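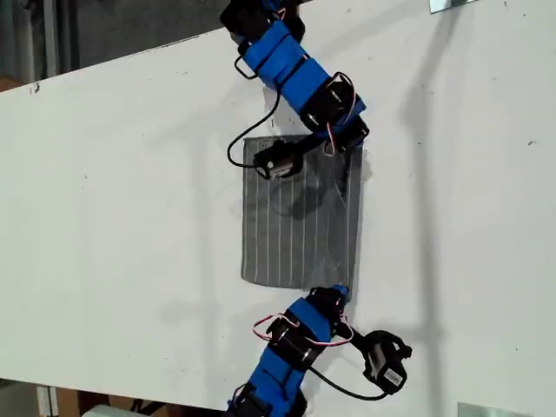
Budget request for the two-arm bench is due at the end of February and I'd like to hear from people who have bought this sort of gear before I send it in. We have $2000 for the year. Freight comes out of that as well. The job is flattening and folding tea towels, and the arms need to reach opposite corners of a cloth from opposite sides of the table, so selling one arm to pay for a better one is not an option. The red and white leads stand out from the joints in loops, and I want money in there for proper cable guides before one gets snagged. After that it's a choice between spare servos and new gripper fingers. Ojala has quoted $184 for a set of fingers, one set per gripper. I'd need 2 sets. What would you put first?
Posted by: towelfolder

Servos. When a servo goes the whole bench stops, and you wait on freight. Fingers you can patch with whatever is in the drawer. I'd buy at least one spare for each size of joint and put it on the shelf with the part number written on the bag.
Posted by: dunny_gears

Disagree with the above. If the work is cloth, the fingers are the tool. You can have a shelf full of servos and still not pick up a hem. $368 for both sets out of $2000 isn't much. Can you put up a close shot of what's on the arms now? Hard to say whether Ojala's would be any better without seeing it.
Posted by: kerbside

Close shot as asked. Fingers open.
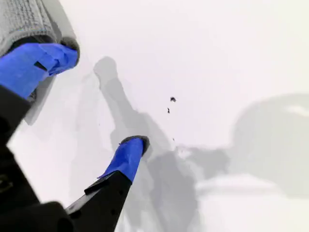 Photo: Elango Rao, Lorcombe

Rounded rubber tips, blue wrap below them, black finger segments under that. The wrap has creases in it. My question is whether a bought set gives us a better edge for getting under the cloth, or whether we'd be paying for a tidier version of the same thing.
Posted by: towelfolder

Those tips look fine to me for a towel. Soft and round is good if the cloth is bunched up already. Where round tips struggle is a flat hem on a smooth table, when there's nothing to get hold of. Ask Ojala if they'll send one finger on trial. We did that at Eledville with a different supplier and sent it back, cost us the postage.
Posted by: mallee_mech

I'd also budget for the table. A thin foam mat with a cover lets the tips press down a bit and pinch the cloth up. Much cheaper than fingers and it might make the fingers unnecessary. Ridel does them cut to size, or get an offcut from a foam shop.
Posted by: pommelhorse

A mat moves. We had one and spent more time squaring it up than using it. If you go that way, fix it down at all four corners, and then you've lost your hard surface for anything else you want to do on the bench.
Posted by: kerbside

Ours was taped down with carpet tape and stayed put. Depends on the mat.
Posted by: pommelhorse

Putting up our draft equipment page too, as the request has to match it. 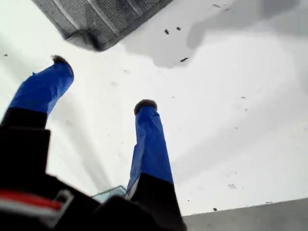

Bench Robotics Group, Lorcombe Makers' Club

Wrapped fingers stay on the list as they are for now. Both have the blue tape over the black section with a dark tip at the end, and some of the tape edges are lifting slightly, so I've added a line for rolls of tape. I've added a bench brush as well. There are dark specks across the white top and I don't want that going through to the towels. Neither line is worth arguing over.

Current order is cable guides, servos, one trial finger from Ojala if they agree, then a mat if there's anything left.
Posted by: towelfolder

Better. I'd still move the servos to the top. And hold back 10 per cent. You will forget connectors, everybody does, and $200 covers a lot of connectors.
Posted by: dunny_gears

Does the $2000 include GST? Ojala's quotes used to be ex GST and it caught us out. Check that before you write 184 on the form.
Posted by: mallee_mech

It's on the second page in small type: ex GST. Thanks, I'd missed it. I'll redo the sums tonight.
Posted by: towelfolder

Still think you're underspending on the fingers but it's your bench. Let us know what Ojala says about a trial, I'd be interested in one myself.
Posted by: kerbside

Asked them this morning. They'll lend a single finger for a fortnight if we pay postage both ways. It's going in the request under freight.
Posted by: towelfolder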